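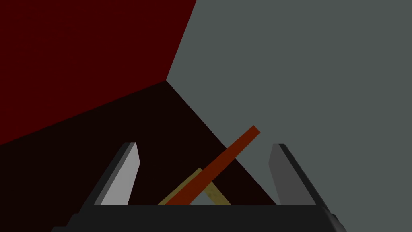 ¿Qué diferencia hay entre la cizalla Prevau 403 y una guillotina de palanca corriente?

La Prevau 403 sujeta el papel con un pisón de husillo antes de que baje la cuchilla, de modo que las hojas de arriba y las de abajo del taco salen a la misma medida. En una guillotina de palanca corriente la presión la hace la mano, y con tacos gruesos el corte se va abriendo hacia abajo.

Cizalla manual Prevau 403 para encuadernación

Referencia de catálogo: 3370
Fabricante: Prevau
Distribución y servicio técnico: Talleres Clinmont
Disponibilidad: en almacén

Descripción

La Prevau 403 es una cizalla de sobremesa para talleres de encuadernación, copisterías y archivos que cortan a mano. Trabaja con papel, cartulina y cartón de encuadernar fino. No corta tela encolada sobre cartón grueso, piel ni plásticos rígidos; para esos materiales conviene la cizalla de pie Halvorsen, que tiene página propia en este catálogo.

La bancada es de fundición pintada al horno. La mesa va rectificada y lleva dos escuadras laterales fijas y una trasera móvil, que se desplaza con una manivela situada en el frente. La escala está grabada en la propia mesa y no en una regla atornillada, así que no se descuadra con el uso.

La cuchilla se desmonta desde delante quitando los tornillos de la brida. Se entrega montada y afilada, con el listón de corte puesto y otro de repuesto en la caja.

Características

Longitud de corte: 403 mm
Altura máxima del taco: 20 mm
Corte mínimo con la escuadra trasera: 20 mm
Accionamiento: palanca lateral derecha, desmontable
Pisón: manual, de husillo, con volante superior
Cuchilla: acero de herramientas, reafilable
Listón de corte: polietileno blanco, de sección cuadrada, cuatro caras útiles
Protección: pantalla delantera transparente y cubierta trasera fija
Bloqueo de palanca: pasador con muelle
Color: gris claro

Contenido del embalaje

Cizalla con cuchilla y listón montados, palanca, volante del pisón, listón de repuesto, llave acodada para la brida, portacuchillas de madera para el cambio, manual en español y portugués.

El bastidor de apoyo se vende aparte. También se puede colocar sobre un banco de trabajo firme, atornillada por los cuatro taladros de la base. Los tornillos no van incluidos porque dependen del grueso del tablero.

Instalación

La cizalla se sirve sobre palé. Para pasarla al banco hacen falta dos personas. Se levanta por la bancada, nunca por el husillo ni por la pantalla.

Una vez en su sitio, compruebe con un nivel que la mesa no cojea y apriete los tornillos de la base en cruz. Monte la palanca con el pasador puesto. Gire el volante hasta que el pisón toque la mesa y vuelva a subirlo; debe correr sin saltos en todo el recorrido.

Haga el primer corte con papel de desecho. Si la última hoja queda sin cortar o con un hilo, baje la cuchilla con los tornillos de regulación, un cuarto de vuelta por lado. Una cuchilla demasiado baja marca el listón en exceso y pierde el filo antes.

Ajuste de la escuadra trasera

La escuadra sale de fábrica a noventa grados respecto a la cuchilla. Si después del transporte hubiera que corregirla, afloje los dos tornillos de la parte inferior, corte un taco de prueba, dele la vuelta y compare los cantos. La diferencia que se ve es el doble del error. Corrija la mitad y apriete.

El freno de la manivela se puede endurecer con la tuerca que hay detrás del mando. En trabajos repetitivos interesa llevarlo bastante duro.

Mantenimiento

Limpie la mesa con un paño seco al terminar la jornada. El polvo de papel se acumula en la ranura de la escuadra y conviene sacarlo con un pincel. El husillo del pisón lleva grasa de litio; basta con renovarla cada 6 meses. Las guías de la cuchilla se engrasan con aceite ligero, poca cantidad, y se cortan después unas hojas de desecho para que no manche el trabajo bueno.

El listón se gira cuando las hojas inferiores empiezan a salir con rebaba. Gastadas las cuatro caras, se sustituye. En cartón se gasta mucho más deprisa que en papel.

La cuchilla admite varios reafilados. El ángulo debe mantenerse, y por eso recomendamos enviarla a nuestro taller o a un afilador que trabaje habitualmente con cuchillas de papel. Para el envío use siempre el portacuchillas.

Seguridad

No retire la pantalla delantera para trabajar. Ponga el pasador en la palanca cada vez que deje la máquina, también en pausas cortas. Durante el cambio de cuchilla lleve guantes anticorte y no deje la cuchilla suelta sobre la mesa. La máquina no debe quedar al alcance de niños en centros de enseñanza; para aulas hay una versión con cerradura en la palanca, bajo pedido.

Recambios y accesorios

Cuchilla de repuesto
Listones de corte, paquete de 6
Pantalla delantera
Pasador y muelle de bloqueo
Bastidor de apoyo con balda
Mesa auxiliar izquierda Rostard, con soporte de unión para la 403
Grasa de litio en tubo

La mesa auxiliar Rostard queda enrasada con la mesa de la cizalla y solo se monta en el lado izquierdo. El soporte de unión antiguo, de chapa doblada, no sirve para las máquinas actuales.

Garantía y servicio

La garantía cubre defectos de material y de montaje. Quedan fuera la cuchilla, los listones y los daños por cortar grapas, alambre o espirales, que son la causa más frecuente de las mellas que nos llegan al taller.

Las reparaciones se hacen en Clinmont. Antes de enviar la máquina completa, consulte con Janka Kubíček, del servicio técnico, e indique el número de serie que figura en la placa de la bancada. En muchos casos basta con mandar la pieza. El presupuesto se comunica por escrito y no se empieza el trabajo sin su conformidad.

Los afilados recibidos en marzo tienen un plazo algo mayor que el habitual por el cierre de inventario.

Ficha revisada el 11 de febrero. Las medidas pueden variar ligeramente por tolerancias de fundición. Precio y portes, a consultar.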